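Home | Games | Design Notes | Talks | Contact

Speaker notes: Tuning the draw in a digital card game
Nov 16, 2020
14 shares | 3 comments

Slide 1. Scope

These notes cover the shuffle, the opening hand and the save format in Harkel, a two-player card game for phones. Art, pricing and the story mode are out of scope. The talk assumes the audience has shipped or modded at least one card game and knows what a mulligan is.

A standard Harkel deck holds 52 cards. The opening hand is 4. Everything after that comes off the top of the deck, one card per turn, unless a card effect says otherwise.
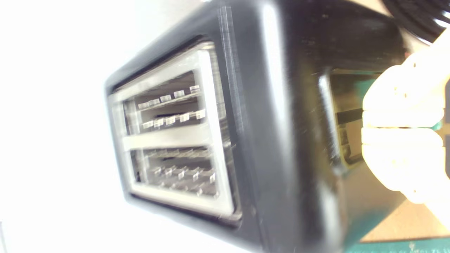
Slide 2. The first shuffle

The prototype used a naive swap: for each position, pick any position in the deck and exchange the two. This is biased. Some orderings come up more often than others, and the bias depends on the starting order of the list. Our deck editor saved cards sorted by cost, so the bias had a pattern that players could feel.

We replaced it with a standard Fisher-Yates pass. Read the loop bounds out loud here. The off-by-one version never leaves a card in its starting place, and it passes a casual test.

Slide 3. Seeds

Each match stores one seed, created on the server. The client never sees it until the match ends. In the first build the seed was a single byte with a maximum value of 255, left over from a test script. Players on the Pliner map reported seeing the same opening hand again and again. They were right.

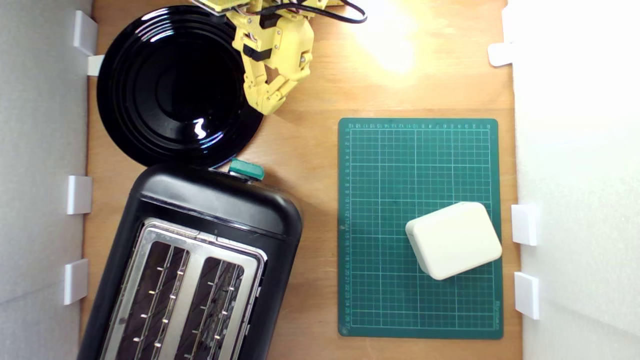
The current build uses a 64-bit seed. Replays store the seed plus the list of player actions, and the match is rebuilt from those. A replay breaks if any card changes its rules text between patches, so the rules version goes into the header as well. Old versions are kept on the server until December and then dropped.

Slide 4. Opening hands

A fair shuffle gives some bad hands. A hand with no card playable in the first two turns loses more often than it should in a short game. We tested two fixes:

- Free mulligan. The player returns the full hand and draws again, once.
- Draw smoothing. The server deals two hands and keeps the one with the lower average cost.

Smoothing tested well with new players and badly with ranked players, who built expensive decks around it. Ranked mode now uses the mulligan only. Go over the results from the run of some 2000 simulated matches. Pause on the Hubáček deck, the outlier.

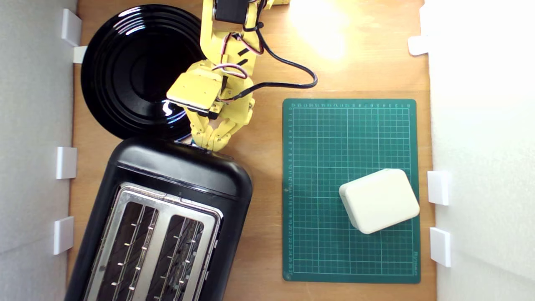

The simulation has one known flaw. Its bots never hold a card back for a later turn, so it overstates the value of cheap hands. Correct for this before quoting any win rate from it.

Slide 5. Two zones, one card

Niltex is the expansion that added paired zones. A player has two zones side by side, and a card may sit in either. The engine originally treated the pair as one list, so an effect that hit "the first card" could reach into the wrong zone. 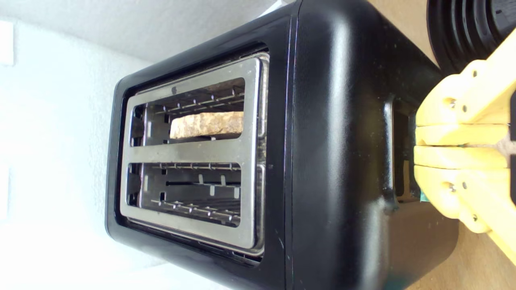
Paired zones need fixed indexes, and an empty zone must still exist as an object. When a card leaves, the zone keeps its index and holds a null. Effects check the zone first and the card second. This change removed the reach-in bug and let us delete the special case for cards that copy themselves across the pair.

Slide 6. Open items

Tie-breaking when both players trigger a draw on the same tick. Deck lists with accented names sorting differently on older phones. Whether spectators should get the seed at match end or after a delay. Take questions on these first.

Share | Print | 3 comments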